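A Month With the Gratov Arm
By Intan Sumampouw
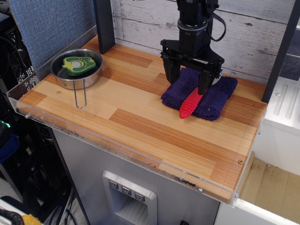 One of the Gratov's two fingers reaches a red rubber toy on a folded towel.

I have wanted a robot to pick up after me since I was nine, so when Movonach offered to lend me their Gratov arm for the month of April, I said yes before I'd finished reading the email. Then I read the rest of the email and saw that the shipping box weighed 46 pounds. My poor stairs!

Movonach is a small outfit in Flustville, and the Gratov is sold as a starter kit for people who want to teach an arm simple pick and place jobs. You get the arm, a two-finger gripper, the power supply and a year of the software. You don't get a table, or anything to pick up, so budget for a trip to the thrift store (or raid the dog's basket).

Setup took me an evening. Delali Quansah on the support line stayed with me through the calibration, which has 13 steps, and I got stuck on number four twice. The printed manual skips a screen that the software doesn't. She told me a new one is at the printer.

Once it's running, you teach it by guiding it through a job over and over while it records. I started with rubber toys, on Delali's advice, and I'm glad I did. They squish a little, so a sloppy grip still counts as a grip. Towels are a whole different animal. Terrycloth loops like to snag, and if you bring the fingers down a hair too low you pinch a bit of fabric along with the toy and up comes the lot. I gave the carrot-shaped chew toy 100 recorded tries before I was happy with it, and my wrist would like a word about that.

My neighbor Ezequiel Alvarado, who repairs sewing machines, came by and found the thing I'd missed: you can slow the last bit of the descent on its own in the motion settings. It's buried under "Advanced," for some reason. Big difference on soft stuff!

Gripes? The cable at the wrist sticks out in a loop and I kept watching it instead of the fingers. The fan is loud enough that I moved my calls to the kitchen. And the software signs you out after 28 minutes, even in the middle of a session, which cost me a good run more than once.

Would I buy one? For a classroom or a patient hobbyist, yes. For my laundry, not yet.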